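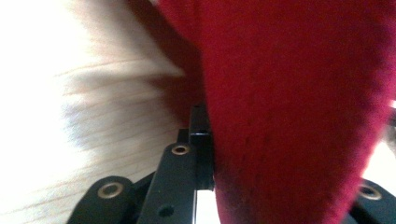

Re-covering gripper pads before they eat something

Posted Wed 18 February by Hipólito Lagos, under Repairs and regrets

The fault log called it "intermittent loss of grip". What it meant was that the hand-held gripper would close on a piece of fleece, hold it for a bit, and then let it slide out sideways like a bar of soap. Everyone at Umside had a theory. Mine was the software, and I spent most of a January afternoon defending it.

It was the pads. The covering on one finger had started to lift, so the jaw was closing on a loose flap, and the flap was doing what flaps do. By then it had also pulled a long thread out of somebody's good jumper, and that went in the log as well, under "other".

Before you start

Unplug the gripper. If yours has a powered jaw, unplug it and then try to close it, to be sure you unplugged the right thing. Our safety note from Zurnesa devotes a whole page to pinched fingers and I used to think that was excessive.

You will need:

A plastic scraper
Isopropyl alcohol and a lint-free cloth
Grip sheet, 3 mm at most
Contact adhesive (we use Prunlow, the slow one)
Sharp blade, cutting mat
Two small clamps

Checking the pads

Open the jaws all the way over a plain, pale surface under decent light. Black on black hides everything.

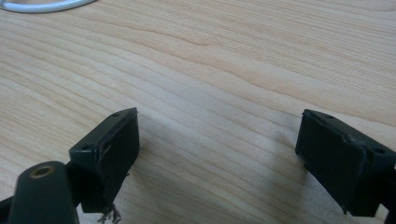

Look at the inner faces first. A lifted edge a third of the way down is easy to miss from above, so run a fingernail along the covering in both directions. If it catches one way only, the edge has begun to go. Then look under the pad for frayed fibres. Do not pull them. I pulled them, and a repair that should have taken a tea break took until four o'clock.

Scuffing by itself is fine. A rough pad often grips better than a new one, and I have seen people replace a perfectly good face for looking shabby while leaving the peeling one opposite.

Check both fingers even when the fault is plainly on one. If you re-cover a single side, the jaws no longer meet in the middle and soft things get dragged towards the worn pad. Ask me how the second entry in the log came about.

Stripping and re-covering

1. Lift the old covering from the loose edge with the scraper, keeping it flat. The blade is for cutting sheet and has no business near the pad.

2. Wipe off the old glue with alcohol. Let it dry. Wipe it again.

3. Cut the new piece slightly small. An overhang of even a millimetre will catch, and you will be back here in a fortnight.

4. Glue both surfaces, wait as long as the tin says — the whole time, not the time you feel like — and press together from the middle outwards.

5. Clamp lightly. Leave overnight.

6. Keep adhesive away from the pivots. A drop in a bushing gives you a new and much more interesting fault.

Testing on something soft

Blocks and cans prove very little. A hard object will sit happily between two bad pads. Use thick, fuzzy fabric, the redder the better, as any black crumbs of covering will be easy to spot on it afterwards.

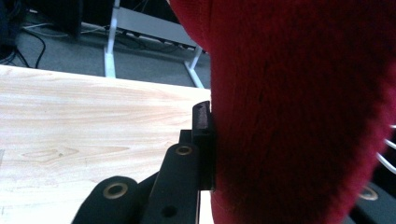 Pad pressed flat against the fabric. Look for a shallow dent.

Close slowly and watch the cloth at the edge of the pad. It should fold round the finger without bunching. Open, and look at the pad for fibres. Repeat 17 times, if you want to match the Myklebust checklist, though I've never found out why it's 17.

If it still slips, check the pivots for play before you blame the glue. If the pivots are sound, you may now blame the software, with my blessing.

Ours has done 70 cycles since the repair and dropped nothing. The jumper is still being discussed.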